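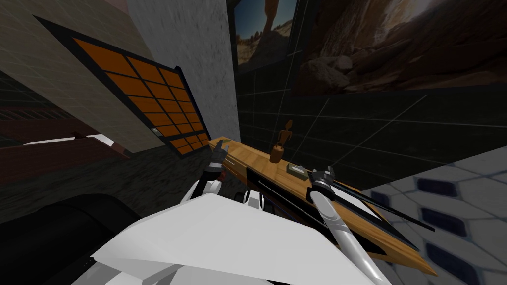 I have been at Selora for 12 years and this is the first February to August stretch in which my job has properly changed. We pack and dispatch small display pieces. Since the Dalidix system came in, the arms do the picking and we do the checking, and each new layout gets tried in simulation before it goes near the floor.
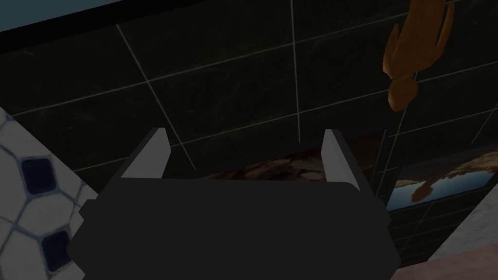
My part of it now is looking through the test views each morning and marking anything that might cause trouble. I had no training for this beyond three afternoons at the Gethin site. Shiny things are what I look for first. In one view an orange figurine shows up a second time as a reflection in a panel on the dark tiled wall, with the gripper open in front, so that one got a note from me.

It is easier on the back – I will say that. It is also quieter, and I miss the talk at the benches. Five of us have moved to checking so far. The rest have been told they will hear by 27th August.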